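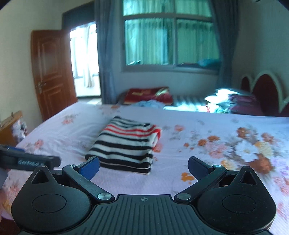

How to fold a blanket so it stays folded

Most folding guides promise too much. The Flostden method wants 14 steps and a cardboard template, and I doubt the result outlasts one night of use. Try this first.

1. Lay the blanket flat on the bed and pull out the corners.
2. Fold it in half lengthwise, then in half again.
3. Bring both short ends to the middle.
4. Close it like a book and press down with your forearms.

Skip the vacuum bags. They save space until December, when you want the blanket back and it comes out creased. A shelf works fine. So does the foot of the bed.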